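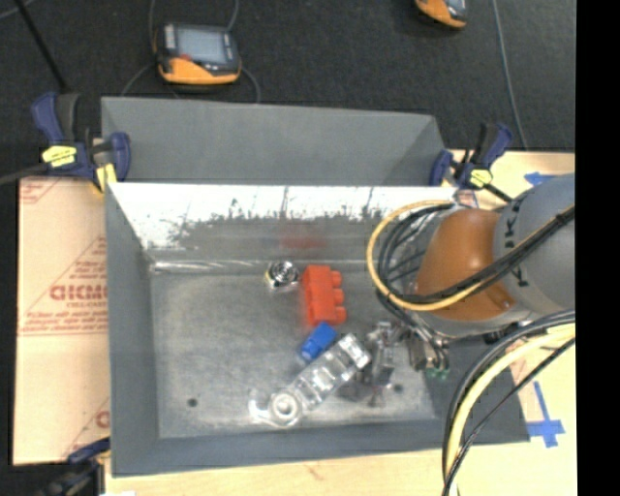
Silthorpe's tip shop is back, and I've already spent too much in it

August 24, 2019

Well, it's open! After two years of a padlocked gate and a sign that kept blowing into the hedge, the reuse shop at Silthorpe recycling centre let people back in this morning, and I was in the queue with a flask and a very optimistic pair of empty shopping bags.

For anyone who has moved here recently, the tip shop is where the decent stuff goes when people are having a clear-out. You drive up with your broken fence panels, you hand over the lamp your auntie gave you, and somebody else takes the lamp home for a couple of quid. It shut when the roof of the old shed started letting the rain in, and I'll admit I thought that was the last we'd see of it.

The new place is in the long building behind the garden waste bays, which used to be the Heltodik carpet warehouse (you can still see where the letters were on the side). The rent and the repairs were the sticking point for ages. In the end 2450 pounds came from the spring appeal and the town council matched it, so thank you if you put something in one of those buckets outside the chemist. I did, and I'm going to mention it every time I go.

By closing time 482 people had been through the door, according to the chap with the clicker. It felt like all of them were in the book corner when I was. Paperbacks are 20p, hardbacks 50p, and there's a whole bay of jigsaws which are sold on trust as far as missing pieces go. Furniture is along the back wall and it was going fast — I watched a very nice pine dresser leave before I'd even made up my mind whether I wanted it.

My favourite bit is the odds and ends table by the till. Hinges, castors, curtain hooks, keys for goodness knows what, all priced by the handful. I came away with a bag of brass screws, two door knobs that nearly match and a Gasser bread tin that I've wanted since I saw my neighbour's. Grand total, four pounds. The bread tin went straight in the sink and there'll be a loaf in it tomorrow, I hope.

Electrical things are not on sale yet. They have to be tested first and the testing bench won't be ready until December, so hang on to your old toasters for now or take them to the ordinary skip. The same goes for anything with a gas bottle. Mattresses and car seats they won't take at all, so please don't leave them at the gate.

Parking is a bit of a squeeze. There are spaces for the shop on the left as you come in, but the first cars I saw all went right and ended up in the queue for garden waste, and it took them a good while to get out again. The Endotard Lane footpath brings you out just by the shop door if you're only after small things, and it's a nice walk when it's dry.

Opening hours are 9.30 to 4, every day except bank holidays, cash or card. They're also after a kettle for the staff room — a stovetop one would do, until the testing bench is up and running.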